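Clultar Marble-Look Table Cover, Reviewed After a September of Use

I don't trust anything sold as wipe-clean. Clultar says its stick-down vinyl survives 500 wipes, and I'd love to know who did the wiping and with what. A damp tissue, I suspect. I bought a roll anyway, from the Tan store in Plurndale, because my old worktop had reached the stage where guests put their elbows elsewhere.

The pattern is fine. White with gray veins, a look that fools people from the doorway and stops fooling them once they sit down.

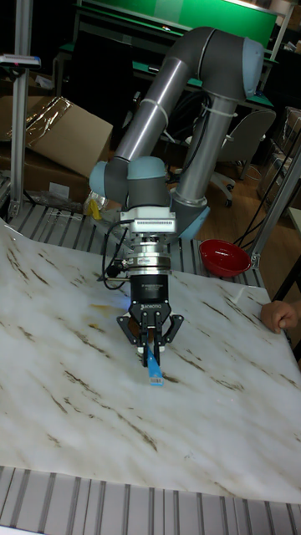
Jolene McPhee wrote in to say hers began lifting at the corners within a month, and that warming the edge with a hair dryer only bought her a few more days. She has gone back to oilcloth and doesn't miss the veins.

My corners have held so far, but I pressed them down with a rolling pin and left them overnight with cookbooks on top. The instructions mention neither. They do spend a whole paragraph on choosing the right mood for your room. 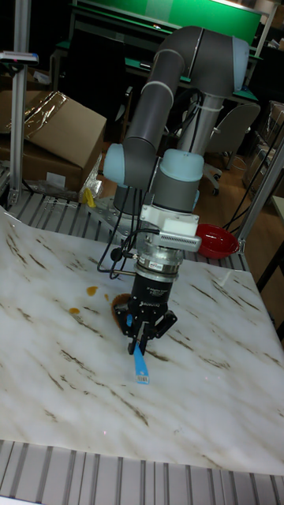

Stains are where the claim gets thin. Coffee came off. Turmeric did not, and the cleaner Clultar sells for the purpose turned a yellow spot into a wider, paler yellow spot. I also got a bubble near the middle that I've pricked twice - it comes back, smaller and smugger.

Would I buy it again? For a rental, maybe. For a table you like, save up for the real thing or learn to live with scratches.
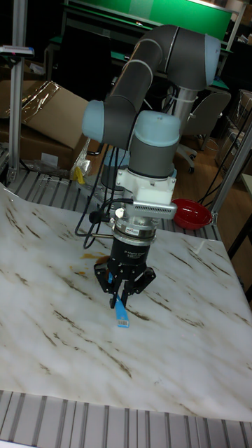

White marble-look sheet on a work table.

Two and a half stars. The half is for the coffee.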